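Droncombe lab teaches robot arms to take computers apart, one demonstration at a time
21/04/2019

If you have ever fished a stick of memory out of an old office PC, you know the feel of it: push the clips, rock the thing a little, pull straight up. Explaining that to a robot in code is miserable work. Showing it turns out to be a lot more fun, and the team at the Droncombe repair lab has spent the spring doing just that!

The project is called Clodanska, and the idea behind it is simple enough to explain over a sandwich. A person sits at a control station and steers the arm through a job by remote control, start to finish. Joint positions, gripper width and camera views are all recorded. Then the tower is reset and they do it again. After enough rounds, the recordings go into training, and the arm gets its turn to try the job alone.

Enough rounds means plenty of rounds. The group has logged 600 demonstrations so far, 200 of them on memory modules alone (the rest are split between expansion cards, drives and power connectors). Yichen Feng, who runs the sessions, keeps a rule that no operator drives for more than 30 minutes at a stretch. Tired hands make jerky recordings, and the arm learns the jerks right along with everything else.

The control handles come from Hirnier, a small workshop two streets away, and they have been rebuilt twice already. The first pair had no resistance at all, so operators squeezed far too hard. The current ones push back a little as the gripper closes, and new drivers pick them up in an afternoon. I got a turn myself and managed to park the gripper beside a holder on my fourth try, which felt like winning something.

Xinyi Duan handles the training side. She is especially happy with the mistakes: when an operator misses a slot, backs off and tries again, the recovery stays in the set. An early batch had all of those trimmed out, and the arm trained on it would simply stop after its first miss. Putting the fumbles back in made for a much livelier robot.

Full towers are the newest step, after months of bare boards. With the case laid on its side and the panel off, the arm has to work down between the drive cage, the cables and the power supply, and the operator has to plan each approach before dropping in. 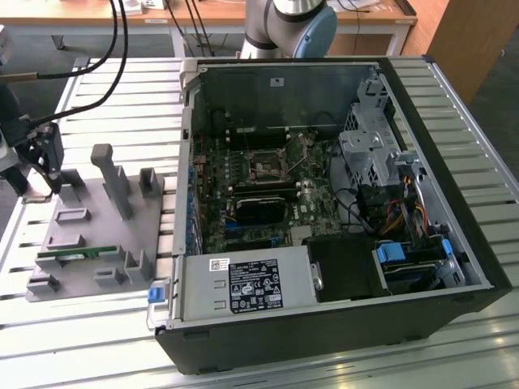
Remedios Cifuentes would like to see more people at the controls, saying that a set recorded by the same few drivers will pick up their habits, good and bad, and that left-handed operators in particular go in from angles the others never try.

She may get her wish. The lab is opening its control station to visiting drivers in June, with 55 places to start. Laptops come after that, tiny screws and all, and I can't wait to see the first attempts.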